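**Kodar tabletop kit, simulation license – $972 a year**

Hullmont sells Kodar as a way to try out arm tasks before buying hardware. The license covers 612 household objects and one white arm with a black gripper. Support is email only.

The sales page promises "real kitchen clutter." I'd call it tidy. Objects sit well apart, and a pencil beside a utensil is not clutter. Grasp scores from a layout like that deserve a second look – ask for the failed runs too. 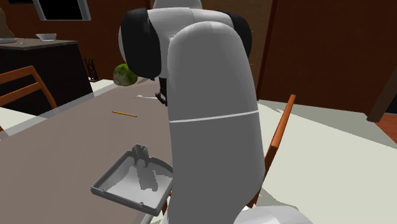 Marlies Eder wrote in to say her license took nine days to activate and the object pack cost her another $700. Hullmont lists that pack as included. Get it in writing.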